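Senetti Hand Tool 2
Hand-held two-finger gripper for recording manipulation tasks

Open day: September 26, 2025, Clodville showroom
Demonstrations every hour, no charge, registration required

Overview

The Senetti Hand Tool 2 is a two-finger gripper that a person carries and operates by hand. It records what the fingers do and what the camera sees during a task, and the recordings are used to train robot arms fitted with the same fingers. It is sold to labs, integrators and training teams that need task data from ordinary rooms as well as from a test bench.

Visitors to the open day can use the tool themselves. There are three demonstration units, and each session takes six people. Staff will set up the unit, show you the grip and the controls, and let you run a task from start to finish. You can then sit down with one of the engineers and go through your own recording.

What you can try

Sessions are built around household and light packing jobs. The current list is sorting snack packets into a box, clearing a low table, folding small towels, and putting bottles back on a shelf. Gavin Gunn runs the packing sessions and Araba Abugri runs the rest. If you have a task of your own in mind, bring the items along. They should be clean and light enough to lift in one hand. Please do not bring glass.

Soft packets are the most requested task. A sealed foil or plastic packet moves when you touch it, and a finger that comes in too high will slide over the top. We ask first-time users to come in low, close slowly, and wait a moment before lifting. Most people get the hang of it within one session.

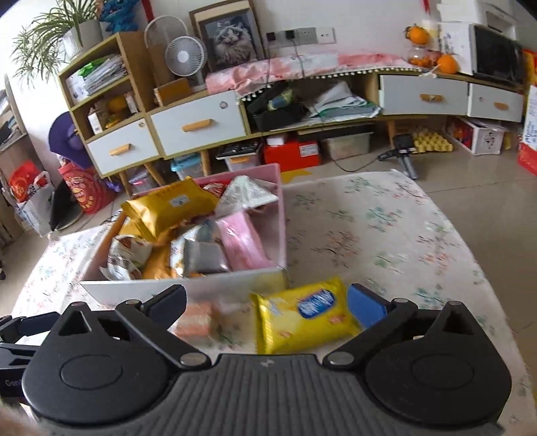
The surface under the item matters too. On a hard table the fingertips can be brought right down to the top and closed along it. A mattress or a sofa cushion gives way, so the tips can be pressed in slightly to get under the edge of a packet. Both kinds of surface will be available on the day, and Gavin suggests trying the same packet on each.

Lighting in the demonstration rooms is normal room lighting. We do not use backdrops or clear the shelves behind the work area. Customers record in kitchens, bedrooms and stockrooms, and we would like you to judge the tool under those conditions.

Handling

The tool is held in one hand, with the fingers pointing away from the body. The other hand stays free to steady a box or hold a bag open. Left-handed users can work with the same unit. The grip can be moved without tools, but the strap has to be refitted afterward, so let us know when you register and we will have one ready.

Finger pads are a wear part and can be changed with a small screwdriver. Pramila Solanki will show pad changes at the service bench during the lunch break. She will also look at pads from older units if you bring them in.

Recording and review

Recording starts and stops from a button on the grip. Each take is saved as a separate file and can be opened in Plikano, our review program, which shows the video next to the finger opening. Takes can be trimmed, labeled or deleted there. The open day stations have Plikano installed, and recordings made by visitors are erased at the end of each session unless you ask for a copy — bring a USB drive if you want one.

In the box

Hand Tool 2 with camera
Wrist strap
2 pairs of spare finger pads
Screwdriver
Charger and cable
Plikano license, single user

A case is sold separately. Rental units are available from January through our dealer, Lennox. Gregor Lennox will be at the open day and can answer questions about rental terms and delivery.

Registration

The open day is limited to 200 visitors. Please register with Finlay Menzies at the Clodville office and give your preferred hour and the task you would like to try. Groups from one company should register together. Parking is behind the building, and the entrance is on the same side.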